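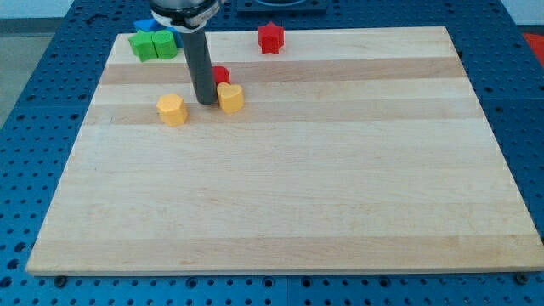

The ferry to Istovholm left at 6, and Abdelkrim Salem was on it with a loaf under each arm and the biggest grin on the whole boat! Twenty years he had been baking, and at last somebody had asked him to bring bread to the October fair. All the way over he planned his stall. He would have a board like the one in his aunt's kitchen, pale maple, the long strips glued side by side, some nearly white and some the color of honey, and he would set the rye right in the middle of it where the light could get at the crust.

The harbor smelled of tar and apples. Mrs. El-Sayed met him at the ramp, shouting over the gulls.

"You're next to the Trosura cheese people! Did you bring the seeded one?"

"I brought ten of the seeded one!"

"Ten!" She clapped so hard her hat slid over one ear.

They hauled the crates up the hill together, stopping at every bench, and at the last one she told him about the bell. It had been cast in 1146, she said, and it rang only for weddings, storms and the first loaf cut at the fair.

"Who cuts the first loaf?"

She was already off again with her end of the crate, and he had to run to keep hold of his.

"Bring a good knife," she called back. "The whole village listens for it."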